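Collevholm: soft-goods handle grasps, two finger sets compared

README for the first public drop. Last touched in March.

What this is

Collevholm is a small set of recordings I made while trying to settle an argument with myself about gripper fingers. I had two sets of fingers that fit the same hand-held gripper, I had opinions about both, and I had no numbers. So I sat down with a bag, a table and a lot of coffee and started recording. The whole thing got bigger than planned (these things do!) and at some point it seemed silly to keep it on my own drive, so here you go.

The release has 1,763 episodes. I was aiming for 2,000 and then threw out the ones where the tracking dropped or where I bumped the table hard enough to move it. Every episode is one short attempt at a handle: come in, close, lift or tip or carry, let go. That's it. There's no fancy long task in here, and if you need multi-minute sequences you'll want a different set.

The two finger sets

I call them Mokby and Givdale in all the file names, so you'll need to know which is which.

Mokby is the ribbed set. Orange, soft, ridges running across the contact face. They grab hard and they forgive a sloppy approach, and for the first week I was sure they'd win everything.

Givdale is the smooth set. Same length, same mounting holes, stiffer, with no ridges at all. They feel worse in the hand, and they slip more on anything glossy. They also let go cleanly, which I didn't think mattered until I started tagging failures. More on that below.

Both go on the same black jaw plates. Swapping takes me a few minutes with a hex key, and I re-ran the short calibration after every swap, even when I was tired and really didn't want to.

How the recordings were made

One wide-angle camera sits on the gripper and looks out past the fingers, so the picture is a circle with black corners. I left it that way. If you want rectified images there's a script in tools/ that does it, but I'd say try the raw ones first – you lose a lot of the edges when you flatten them, and the edges are where you can tell where you are on the table.

Each jaw plate carries a square marker. The gap between the two markers gives you the jaw opening, and that's the only opening signal in the set. There's no motor on this thing and no encoder either, it's just my hand squeezing. The number is good in the middle of the travel and gets a bit jumpy when the jaws are nearly shut, so smooth it if you care about the last couple of millimeters.

Pose comes from the camera and the motion sensor together, worked out afterward with a tracker I've wrapped up under the name Dewan. It needs something to look at. My first try was against a plain black cloth and the tracker hated it: it would be fine for a while and then slide off sideways like a shopping cart. Sticking some big colorful letters on the cloth helped a lot, and they stayed up for the rest of the recordings. You'll see them all over the right side of the images, bent around the curve of the lens.

What one episode looks like

Folder layout is simple:

episode_id/
 video.mp4 – the raw circular view
 pose.csv – time, position, rotation
 opening.csv – time, jaw opening, marker confidence
 meta.json – finger set, object, approach, outcome, notes

The notes field is free text and it's just me talking to myself, so expect things like "meh" and "angle was dumb". I thought about cleaning those up and decided they're sort of useful.

Approach is one of 4 values: front, side, top, or reach_over. I set it before each attempt and stuck to it even when a different one would've been easier. Outcome is success, slip, miss, or stuck, and I'll explain stuck in a second because I made it up.

The bag attempts

Most of the episodes use one bag, and it's my favorite thing in the set. It's a gray suitcase-style bag with a stiff silver-blue rim and a curved, glossy, pale blue handle, and I put it on the wooden table wide open. The open position makes it harder. The rim is right there next to the handle, and the zipper and the strap inside are just waiting for a fingertip to wander into them.

For the Mokby fingers the usual move is to come up to the end of the handle with a jaw on each side and close slowly. The ridges help once you're on it. The tricky bit is before that, getting the narrow gap lined up with a curved thing that doesn't run straight in any direction.

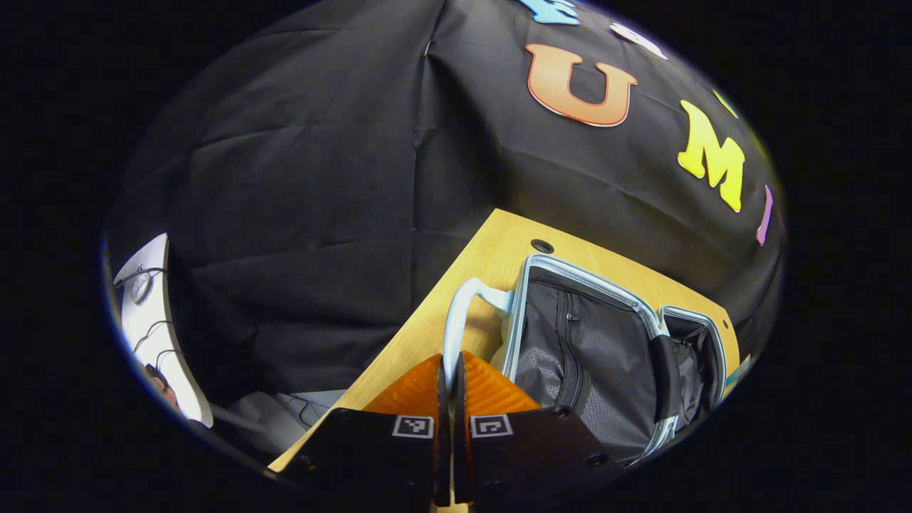
What I found (take it lightly)

I didn't set out to write a paper and this isn't one. But I did tag everything, and a few things stood out.

Mokby wins on slips. No contest on the glossy handle, and it's also better when I come in from the side, where the contact is mostly on one edge of the finger.

Givdale wins on letting go. This is where "stuck" comes in: it means I opened the jaws and the thing came with me anyway, or a ridge hooked onto something and dragged it. With the ribbed fingers that happened often enough that I went back and added the label, then re-tagged all the early episodes (fun evening). With the smooth fingers it hardly shows up.

Misses were about even, and I think those are my fault more than the fingers'. My aim gets worse late in the afternoon and you can see it in the data if you sort by recording time.

If I had to pick one set today I'd still take Mokby for handles. For straps and thin cloth I'd swap to Givdale without thinking twice. I'd love somebody to try a set with ridges only on the lower half – I keep meaning to print one.

Splits

The train split is roughly 80 percent of the episodes and the rest is for testing. I split by recording session and kept each session whole, so you won't get near-twin episodes on both sides. Please don't reshuffle them at random and then report a score, it'll look great and mean very little. If you want to test across finger sets, train on one and test on the other; there's a flag for that in the loader.

Things to watch out for

One table, one backdrop, one pair of hands. A policy trained on just this will probably get very attached to the black cloth. Mix it with something else if you plan to take it anywhere.

Lighting is indoor and doesn't change much. A few early episodes are darker and I've marked those in the notes.

Neighboring desk stuff shows up at the edges of the view: a mouse, cables, a bit of hand now and then. I didn't mask any of it. Cropping hard to the center gets rid of most of it, at the price of the context I was raving about earlier.

Time stamps in opening.csv run a hair behind pose.csv in the oldest sessions. The loader fixes this if you leave the sync option on, and it's on by default. If you write your own loader, check it! I lost a weekend to this one.

There's no force data at all. I know. I wanted it too. How hard I squeezed is anyone's guess, and "I closed until it felt right" doesn't go into a CSV very well.

Getting started

Unpack it, install the packages in requirements.txt, and run the viewer on any episode folder:

python tools/view.py path/to/episode_id

It plays the video with the jaw opening drawn underneath. Space pauses, the arrow keys step one image at a time, and q quits. I'd watch a couple dozen before training anything – it's quick, and you'll get a feel for how different the two finger sets look just as they touch.

To load the whole set:

python tools/load.py --fingers both --sync on

Swap "both" for mokby or givdale if you only want one.

License and credit

Use it for whatever you like, research or otherwise, as long as you mention Collevholm somewhere and don't repost it under a new name. If you publish something with it, drop a link in the issues page, I really do read them.

Still to do

Record the half-ridged fingers, once they exist. Redo the darker early sessions. Add a second backdrop. Write a proper calibration guide, because the one in docs/ is three lines long and one of them is wrong (the marker size is right in the config file, so go by that for now).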